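About Plivedon

Plivedon tests headphones, earbuds and small speakers, and we don't take the box at its word. If a maker says 30 hours of battery, we charge the thing up, play music at a normal volume and write down when it quits. Often that's well before the promised hour, and then we say so.

We started as a mailing list of people who had been burned by one firmware update too many. An update would arrive, the notes would say "improved stability," and the left earbud would stop connecting. We still read those notes with one eyebrow up. "Bug fixes" tells you very little, so we run the same checks before and after each release.
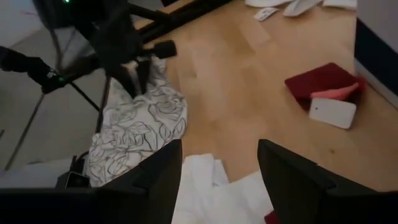 We buy what we review. Tomidus and Brundatent have both offered us early units, and we turned them down, partly because a unit picked out by the press office may be better than the one you get in the store. It may not be, but we can't tell, and neither can you.

Every product gets 2 rounds of testing, 3 months apart. Noise canceling that sounds great in week one can get patchy later, and few reviews go back to look. Our archive now holds 400 write-ups, including a few where we got it wrong. Those stay up with the correction at the top.

You will find ads here, sold for us by Ghanem. They don't see reviews early. You have only our word for that, so read a few and make up your own mind.

We don't give star ratings. Please stop asking.

Print this page | E-mail this page
14 shares | 3 comments
Contact | Copyright Plivedon | Back to top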